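Filed under: Builds, Grippers, Workshop Nights

Two hands are better than one (the hand-held gripper build, part 3)

30 August 2023

Okay, so the pair is finished! If you've been following since May you know I started with one hand-held gripper, got it more or less closing, and then swore I would stop there. I did not stop there. I have spent the summer at Drondano, the shared workshop I pay my monthly dues to, making a second one and then redoing half of the first one to match it.

For anyone new: the plan is to collect my own cloth-folding demonstrations by hand, with grippers shaped like the ones that will go on the arms, and then train a small policy on them. I'm building the whole thing on evenings and weekends, on my own money, and I keep a running tally in a notebook. The total as of tonight is 743 dollars. That includes a bag of bearings I ordered in the wrong size and a very nice set of hex drivers that I am counting as a project expense because it's my notebook.

Fingers first

My first fingers were flat. They were easy to print and they were fine for blocks and cups and the roll of tape I practiced on all spring. On cloth they were awful. A flat finger comes down on a T-shirt and pushes it around the table like a little snowplow, and by the time you close it there's nothing between the jaws. I tried rubber pads, I tried a strip of sandpaper (please don't, it eats shirts), and finally I sat down and redrew them with a curve.

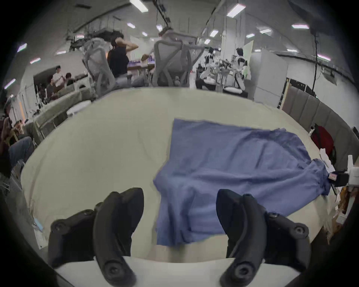
The curved fingers took three full redraws, and I'm so happy with them. The hook at the tip was the last thing I changed, and it's the part that made the difference for fabric, because it can get under a fold before the jaws start closing. I went with matte black for both fingers and left the base white, mostly so I can tell at a glance where the jaws end when I'm looking at footage later. You'll also see there's a big round knob near the foot of each finger. I love those knobs. The old version had a tiny nut in that spot, and I lost it under a bench more times than I want to admit.

The linkage behind the fingers is still the one from part 2, with one change. I had been using whatever screws were in the drawer, which meant three different driver sizes to take the thing apart. Now it's hex sockets everywhere I reach often. It sounds like nothing, but when you're on your fifth teardown of the night you really feel it.

Learning to pinch

So here's how a session goes. I dump the blue cloth on the table any old way, start the recording, and try to do one useful thing to it — grab a corner, pull a fold straight, lift a hem. Then I stop, label it, and mess it all up again. On my best evening I got through 134 takes before my wrist quit on me.

The thing I had to learn, as the human in the arrangement, is to slow down. My hands want to go straight to the corner and snatch it. The camera doesn't get much out of that, because the approach is over in a blink. When I come in low and let the tips meet around a bit of slack, the clips are so much better to look at and the grab is more reliable too. I've started saying "under, close, lift" in my head. It helps.

I was working with one gripper in my right hand and just my bare fingers on the other side, and that was the real reason for building number two. Half of my early clips have my thumb in them, and the arm isn't going to have a thumb.
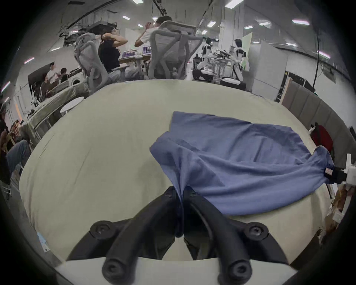 Two at once

Using a pair is a completely different sport. With one hand you drag the cloth and the friction of the table does the rest. With two you can hold one end still and work the other end against it, and suddenly you can put tension in the fabric! The first time I got a fold to open out flat between two grippers I made a noise that I will not try to spell.

It's also much harder. I'm right-handed and my left gripper spent the first week doing nothing, parked on a corner like a paperweight. What got me past it was a dumb little drill: left pinches, right pinches, both lift, both put down, repeat until bored. I did it with a dish towel at home in front of the TV. By the end of the second week I could do it without looking, which is no good for the dataset (the cameras need me pointed at the work) but made me feel like a concert pianist.

Some notes on the table itself, since I got a couple of emails on that after the last post. A light tabletop is kind to you if your cloth is a mid-blue, because the edges stand out and you can see every fold. Wide lenses make any table look like a dinner plate. I've stopped worrying about that and I just keep the lens the same from session to session so the bend is always the same bend.

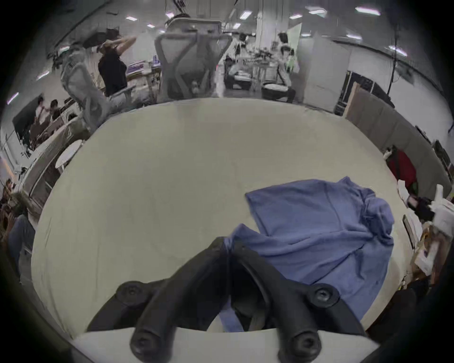 Fabric caught between the tips, black fingers over the white plate.

Cleaning up the design

After all those takes I had a list of complaints as long as my arm. The open version is great for tinkering, everything is right there and you can get a driver on any of it, but it also has a lot of places for a sleeve to snag. It was time to give the grippers proper bodies.

I borrowed the general proportions from an old Ovton handheld scanner I had in a box (rounded back, flat top, fits in the palm) and went from there. White plastic shell, plain rectangular black fingers this time, and a small green light on the front so I know it's awake. I went back and forth for ages on the fingers. The hooked ones are better at getting under things. The rectangular ones are better at clamping a corner and not letting it twist, and when you have two grippers holding two corners, twist is what ruins your day. For now the enclosed pair gets the rectangular ones and the open gripper keeps its hooks.

I also switched the surface over to a muted green cloth for this part, with bits of light blue tape along the far edge so I have something to line up with. The shirt slides less on fabric than on the bare top. You do get ripples in the cover if you drag, so I try to lift and place.
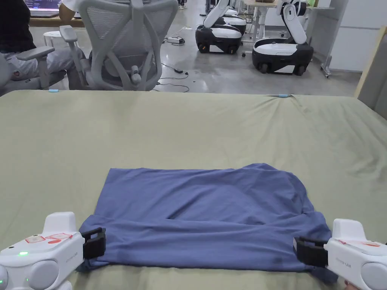

The other reason I like working on two bottom corners is that it gives you such a clear start for a fold. Hem toward you, one gripper on each side, up and over. When it goes well it takes a few seconds. When it goes badly one corner droops off the front of the table and you find out how much of your technique was luck. I keep the bad ones in the set, by the way. I labeled them separately, and I'm curious whether they help or hurt.

What still bugs me

The shells are a bit fat. After an hour my palms ache, and I think I can shave the sides down without touching the electronics. The trigger return spring is too strong in the left one and slightly too weak in the right one, even though they came out of the same packet from Plolmont. And my file naming is a disgrace. I have two folders called "final" and one called "final use this," and they all have different things in them.

Next up is the boring and wonderful part: cleaning up the labels and running the first training on cloth only. I'm using a script I've been calling Jurić, after the café where I wrote most of it, and so far it can load the clips and complain about them, which is a start. If it learns to pick up a corner by itself I will write a post so long you'll need a snack.

I'll put the finger files up once I've fixed the hole that's a hair too tight on the left outer flange. If you print them before I do that, have a drill handy and go easy. PETG worked better for me than PLA, and print them on their sides

Posted in Builds | Tagged: grippers, cloth, 3D printing, hand tools, data

© 2023. All posts and files are mine unless noted. Contact | Archive | Back to top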